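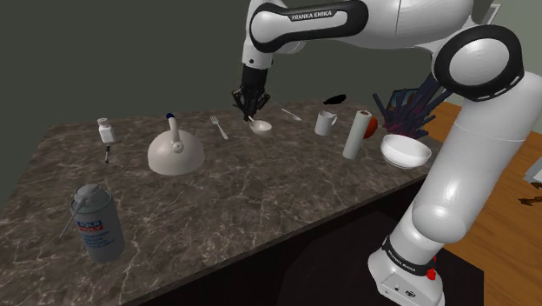

Figure 4. A ladle lying near the back edge of a marble-patterned countertop (computer rendering).

4. Where the ladle lives

Earlier sections dealt with objects that households agree about. Forks go in the drawer, milk goes in the refrigerator, and our respondents had little to say about either. The ladle is a different matter. Of the 100 households in the Ploswood survey, only a minority could name a single place where theirs was kept, and several of those who could were corrected by another adult in the room.

We use the term "resting place" for the spot where a utensil is found on an ordinary day, and "official place" for the spot where the household says it belongs. For most utensils the two are close enough to be treated as one. For the ladle they can be separated by a hallway. One respondent gave the official place as a hook beside the stove and then went to fetch the ladle from the laundry sink.

Counters were a frequent resting place, in particular the strip along the back (Figure 4). Respondents tended not to regard an object in this strip as having been left out. It was "put back," "over there," or in one case "basically away." Pascual, in an unpublished report on shared apartments, calls this strip the porch of the kitchen, and we have borrowed the term with some reluctance, as it has already caused one misunderstanding with a reviewer who wished to know about the weather.

Three features of the ladle seem to matter. It is too long or too deep for many standard drawers, and a drawer that will not close has a way of settling an argument. It is used in bursts, with a long quiet season between them - respondents interviewed in October had strong opinions on the subject, while those interviewed in summer had to be reminded that they owned one. And it is seldom anyone's favorite. People defended their knives at length and without prompting. The warmest remark we recorded about a ladle was that it had come with the set.

Coding was done by the first author and Efren Lacson, working separately from the same 200 interview notes and comparing results on Sunday evenings. Disagreements were few and mostly concerned the word "jar." In 9 cases we could not decide whether a container on the counter was storage or a temporary arrangement that had lasted several years, and these were set aside. Readers who prefer a stricter rule may treat them as storage; the pattern in the remaining notes does not depend on them.

We did not ask about second ladles. This was an oversight, and the Prosenon interviews described in Section 5 were designed in part to repair it.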